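Chapitre 4
Textiles matelassés : pliage et rangement

Le matelassage solidarise deux étoffes et un garnissage par des lignes de piqûre. Celles-ci fixent l'épaisseur de la pièce et orientent ses plis -- donc son volume une fois rangée. Le chapitre traite du repérage des bords, du pliage en longueur, puis de la mise en housse. Les essais de la section 4.2 portent sur 18 pièces, d'une masse comprise entre 800 et 2000 g.

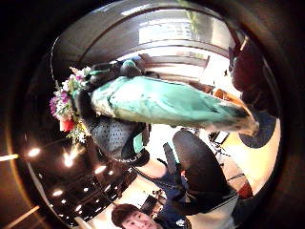
Fig. 4.1 -- Pièce matelassée bleu-vert à bord plus clair.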